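Ticket 323: Downloaded songs cut off at 3 minutes, tags all scrambled
Product: Mudik desktop player
Opened by: Tamás Csizmadia
Status: Closed

Hi Mudik folks,

I'm hoping somebody can help me out with this, it's been driving me nuts for a while now! I use Mudik to download songs from my Skotach account so I can play them offline in the garage. It worked great up until I installed the February 2020 update. Now any song longer than 3 minutes just stops dead at the 3 minute mark and jumps to the next one. The short ones play fine. The progress bar still shows the full length, so the player clearly thinks there's more song to come.

The other thing (maybe it's connected, maybe not) is that the artist names went all weird. Everything by the band Yokoyama now shows up as "Unknown", and a live album I bought last June has the track titles shifted down by one. So the opener has the name of the second song and the last track has no name at all. I know the album by heart so I can live with it, but my wife keeps putting on the wrong song and blaming me.

What I tried so far:

Restarted the player. No change.
Logged out of Skotach and back in. No change, and it made me type my password twice.
Deleted one song and downloaded it again. Same thing, stops at 3 minutes.
Played the same file in a different player. Stops there too, so I guess the file itself is short?

My library is 2000 songs, give or take nothing, because that's the limit on my plan and I'm sitting right at it.

Thanks!
Tamás

Reply from Takumi Kinoshita, Mudik support

Hi Tamás,

Thanks for all the detail, that saved me a bunch of questions. You guessed right, the files are short. When the player loses its plan info during the update it treats you like a trial user, and trial downloads get trimmed. The full length on the progress bar comes from the tags and doesn't look at the sound at all.

Could you open Settings, then Account, and tell me what it says next to Plan? And could you send me the log from Help, Save Log? Please leave the library alone for now and don't hit Rebuild yet.

Takumi

Reply from Tamás Csizmadia

Hey Takumi,

It says Trial! I've been paying for this thing forever, so that's a bit of a shock. Log is attached. I, um, may have already hit Rebuild before I read your message. Sorry. It ran through the whole list and now the Cleltisport workout mixes are in there three times each.

Tamás

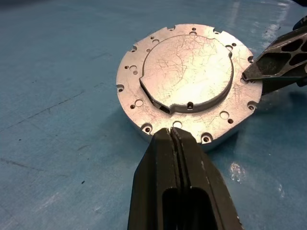 Reply from Takumi Kinoshita, Mudik support

No worries, the triple mixes are easy to clean up. I reset your plan on our end, so please do these in order:

1. Close Mudik all the way, including the little icon by the clock.
2. Open it again and check that Plan says Full.
3. Go to Library, Tools, Remove Duplicates.
4. Pick 20 of the short songs and choose Download Again. Start small so we can see if it sticks.
5. For the live album, right-click it and choose Fetch Tags From Store.

Let me know how the 20 come out before you do the rest.

Takumi

Reply from Tamás Csizmadia

Okay, so! Plan says Full, duplicates are gone, and all 20 songs play right through to the end. I sat there and listened to the last bit of every single one (well, I skipped ahead, I'm not that patient). The live album has its titles back where they belong too.

Yokoyama is still "Unknown" on two albums. Fetch Tags fixed the others. Any ideas? I can type it in by hand if I have to.

Reply from Takumi Kinoshita, Mudik support

Great to hear! Those two albums have an empty artist field in the store, so there's nothing for the player to fetch. I passed that along to the catalog people. Typing it in by hand is fine, just tick Lock Tags when you're done so the next update leaves it alone.

You can go ahead and download the rest now. Run it overnight if your connection is slow.

Reply from Tamás Csizmadia

Typed it in, locked it, and the big download finished this morning. Everything plays. You can close this one, thanks a ton!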